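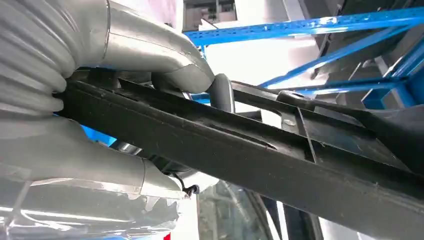

Setting up your Clukix gossip feed, part 2. Do this before your first show, not during. You need a desk login, your show code and headphones. Stories land in the tray as they come in, each with a headline, a read (the bit the presenter says out loud) and a picture slot. Looks stories need real words in the read, radio listeners can't see a dress. Silver-gray, foil-like, folds in soft creases, catches the light: all that is usable. "Stunning" is not.

## Connect the feed

1. Log in to Netport. Desk login, not your personal one.
2. Open **Feeds > Add new**. Pick Clukix Showbiz.
3. Type your show code. Capitals matter.
4. Set refresh to 8 minutes. Faster and you get the same breakup story over and over.
5. Hit **Save**, then **Save** again on the pop-up. Yes, both.

Tray should fill inside a minute. Nothing there? Log out, log in, check the code.

**Note:** Breakfast shows, turn on *Overnight catch-up* before you go home. Otherwise you start at 5 am with an empty tray and yesterday's engagement.

## Pick your filters

1. Go to **Filters**.
2. Tick the categories you want: Couples, Breakups, Babies, Red Carpet, Reality TV, Feuds.
3. Leave *Court* off unless your desk editor has said otherwise in writing.
4. Set max length. 800 characters is the limit for a read, anything longer gets chopped mid sentance.
5. Drag your top 3 categories to the top of the list. Order counts, the tray sorts by it.

**Caution:** *Children of celebrities* is locked for a reason. Don't ask a producer to unlock it for one story.
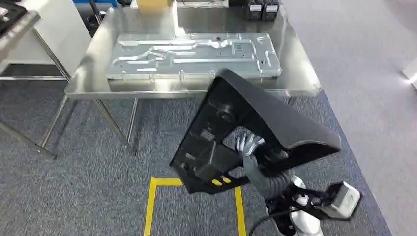 **Questions about this guide: Mairéad Brophy**
Entertainment Desk Editor, Corkska Radio

## Source labels

Every read carries a label, top right of the card.

- **Green**: on the record. Named person, their own post, or a rep.
- **Amber**: a magazine or site is reporting it. Say which one, on air, every time.
- **Gray**: anonymous source. Needs a second pair of eyes.

To clear a gray:

1. Open the card, click **Send for check**.
2. Pick a checker. Ciarán Foley before noon, Maeve Hegarty after.
3. Wait. Card goes to amber or gets pulled.
4. If it comes back with an edited read, use the edited read. Not the old one from your notes.

**Caution:** Pregnancy rumors stay gray until the person announces it. No hints, no "somebody's glowing" either.

## Sending to the studio

1. Select up to 2 stories per link.
2. Click **Push to studio**.
3. Check the presenter's screen shows them in the right order. Swap with the arrows if not.
4. After the link, click **Mark as read**. Skip this and the next show runs the same story agian.

**Note:** A correction drops in with a red bar and jumps the queue. Read it out in your next link, word for word, then mark it.

Sound clips and interview audio are in part 3.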